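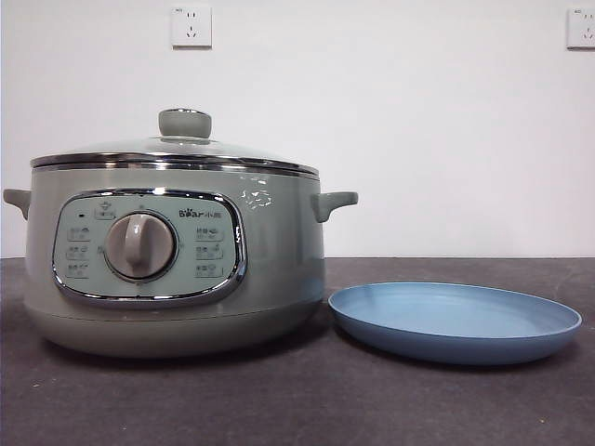 One pot on the counter, one month in

5 min read

The gas ring in the flat was disconnected in May, and the building's quote for putting it back was silly, so I have been cooking everything in an electric hot pot. It's a Bear, sage green, glass lid, one big knob on the front. This post is about where I put it and what I learned about running it, mostly so I can find the notes again.

Position

The counter is dark gray and shallow. Two outlets are set high on the wall behind it, which means any cord has to drop to counter level and then run sideways. I tried the pot at the right end first and kept catching the cord with my sleeve. It now lives at the left, with a plate to the right of it. The plate takes the lid, the ladle and whatever has just come out of the water. A flat plate is better than a bowl for this, as a domed lid will sit on it knob down without rolling much.

The wall is plain white paint. Steam marks it. I pull the pot forward a hand's width before cooking and push it back when it has cooled.

Load

Chathurika Saha, who rents the room across the hall, asked whether the circuit would cope. Fair question, as our two kitchens share a breaker. I put a Pivness plug meter on it for a few evenings. The highest reading I got was 1,775 watts, and that was with her kettle plugged into the same meter through a splitter, a test I won't repeat. The pot alone never came near tripping anything. We have agreed that she boils water before seven and I cook after.

Timings

From cold tap water to a full boil, lid on, filled to a bit over half: 14 minutes. With the lid off I gave up waiting at 34. I knew a lid mattered but had not expected that much difference. Starting with hot water from the kettle is quicker still, subject to the agreement above.

Noodles go in at full power and I turn the knob down as soon as they soften. Left at the top setting, starch foam climbs to the rim and gets under the lid. Rice works at a low setting but sticks unless it is stirred once early on — after that, leave it alone. Eggs are easy. Frying is poor. The base heats more in the middle than at the sides, so onions brown in a ring and have to be moved constantly.

Cleaning

The inside wipes out with a sponge and a little soap. The metal rim around the lid holds grease where it meets the glass, and I go along that with an old toothbrush every week or so. Don't put the base under the tap. I stand it by the sink, wipe it, and dry the outside with a cloth.

Limescale showed up in the second week. I used a sachet of Malleo descaler, half the dose on the packet, and rinsed twice. Plain vinegar would probably do the same job with more smell.

Still open

I want a shelf above the outlets for bowls. Shiuli Weerasinghe has a leftover bracket pair from her own kitchen and thinks they would take the weight, but the steam rises straight up there and I'd need to seal the underside of the board. The other option is a narrow rack from Samarakoon on the side wall, which costs 2,000 and would block the light switch slightly.

I also haven't tried soup stock overnight, and I'm not keen on leaving it running while I sleep. It may have to be a long afternoon with the door open.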